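PRESS RELEASE
Jun 7, 2024

Adwood opens its floor-first home weights course to everyone this September

I've run Adwood for long enough to know what happens to most dumbbells. They get bought in January, they live behind the sofa, and by spring somebody has stubbed a toe on one. So I'm really pleased (and a bit nervous!) to say that our home weights course, Skesuswood, opens to the public in September, with 2,000 places and no joining fee.

We've been trying it out with a small group of 123 people since the winter. Most of them had never lifted anything heavier than the shopping, and they were wonderfully blunt with us. The warm-up was too long, they said, and the music was awful. We've cut the one and binned the other. What they liked was the bit I'd fought hardest to keep, where we spend the whole first week down on the floor getting used to the weights before anybody stands up and swings one about.

That first week is all about hands. You learn where to put them, how a hex dumbbell sits on its flat sides, and how to get a pair lined up in front of you on a hard floor without dragging them. I know it sounds dull, but I've watched people who were scared of weights for years get quite fond of them by the fourth day.

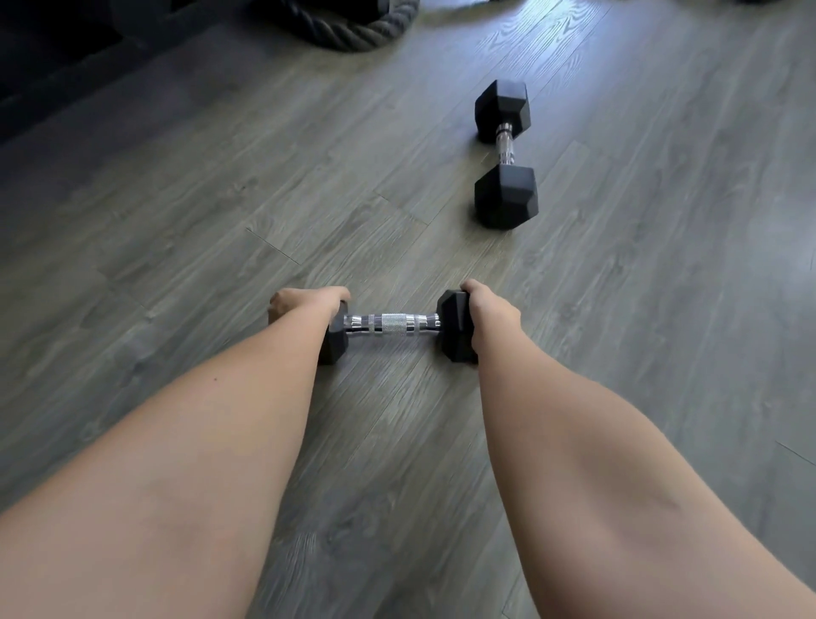

Both hands on the heads of a hex dumbbell, on a wood-look floor.

After that the course runs for 16 weeks, with short sessions you can do in your socks in the front room if you like. You'll need a pair of dumbbells you can manage comfortably and enough floor to lie down on. A mat is nice to have. If you've already got weights in the cupboard, please use those – I'm not going to tell you to buy new ones.

For anyone starting from nothing, we've teamed up with Valentini, who will be lending out pairs through their shops while stocks last. Each pair comes with a printed card of the first week's moves, big enough to read from the floor, which was another thing our testers asked for and quite right too.

The sessions themselves will be on Plisodeck, where you can pause, go back, or skip ahead if you've got the hang of something. There are 88 of them in all, and the longest is still shorter than a decent bath.

Sign-up opens on the Adwood website at the end of the summer, and places go in the order people ask for them. Our testers get first pick, and over half have already told me they're coming back, so do get your name down early if you fancy it!

Notes for editors
Skesuswood is a home weights course for adults, made by Adwood. Review places are available before the launch – drop us a line through the press page and I'll sort one out for you myself.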